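Cleaning and keeping woven baskets

We have many baskets in our flat in Plomville, and I have made most of the mistakes with them already. So I write down what works for me.

First you must know if the basket is natural or synthetic. Natural rattan does not like to stand in water. Synthetic strands are much easier, you can wash them in the bath with lukewarm water and a little washing-up liquid. I use 2 drops, more than this only gives foam which stays between the strands.

Before washing, take the dust out with a dry paintbrush. Go along the rows and not across them. For the rim and the places where the handles are tied, an old toothbrush is better, the dirt likes to sit there.

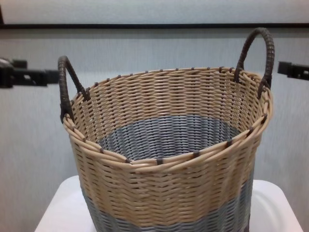 Handles with wrapping I wipe with a damp cloth, always in the direction of the winding, so that the ends do not come loose. If one end is already loose, put a small drop of clear glue and hold it with a clothes peg for 13 minutes. My neighbour Gumaro Galindo says five is enough, but mine opened again.

Dry the basket upside down on a towel, away from the radiator. In July I leave it on the balcony, in the shade.

Please do not lift a full basket by one handle only. For heavy things like magazines I put a hand under the bottom.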